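18 September 2020

Daranee came by at last to talk about the sunroom, and stayed well past lunch, which I didn't mind a bit. She thinks the old verandah slab will take the new walls if we pour a bit more along the garden side – over 20 bags, she reckons, and I've no reason to doubt her. I'm leaning toward the Brestier windows (the grey ones, not the cream), even though Lenik came in $356 cheaper.
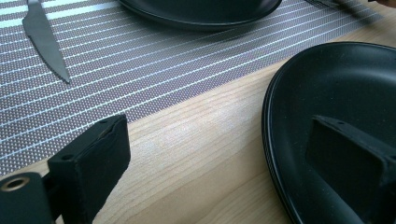
The table, all set.

Larasati rang after tea and wants the door moved to the kitchen end, and I must say I'd never thought of it, but it would save carrying everything the long way round! I'll measure again in the morning. Council forms still to fill in, seven pages of them, and Daranee would like the lot by early October.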